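In Praise of the Loud Plate

I spent most of my twenties eating off plain white plates, the kind you buy in a stack and never look at again. They were fine. They went with everything, which was supposed to be the whole idea. Then one June I wandered into a secondhand place in Hallport looking for a lamp and came home with a plate that had lemons all over it, and lunch has been more fun ever since!

I think we gave up on patterned dishes too easily. Somewhere along the line we decided that food should be the only color on the table, as if we were all running restaurants. But I'm mostly making toast. Toast is brown. Toast could use a little help, and a ring of fruit and some green leaves peeking out around the crust is exactly the help it needs.

People worry about matching. Please don't! My shelf has a blue-rimmed Nordin bowl, 2 Dindari saucers with radishes on them and a chipped platter from my aunt's house, and they get along beautifully. If you want one thing to tie them together, pick a background (mine is cream) and let the pictures do whatever they like. Fruit looks good next to fruit – even when the strawberries are bigger than the pears.

And there's the pleasure of the middle. A good patterned plate saves something for you under the food, so the last few bites of a slice of pie turn into a small unveiling. My niece eats her peas for this reason alone, and so, some evenings, do I.

You don't need a full set, either. I paid 55 cents for the lemons. Buy one plate, the silliest one that makes you happy, and use it on an ordinary morning with the radio on. Mine goes in the sink with everything else, and I reach for it first when it's dry.

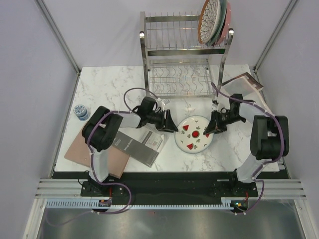

Should a patterned plate be kept for guests?

Use it every day. Guests will enjoy it too when they come, and in the meantime you get to have breakfast on it.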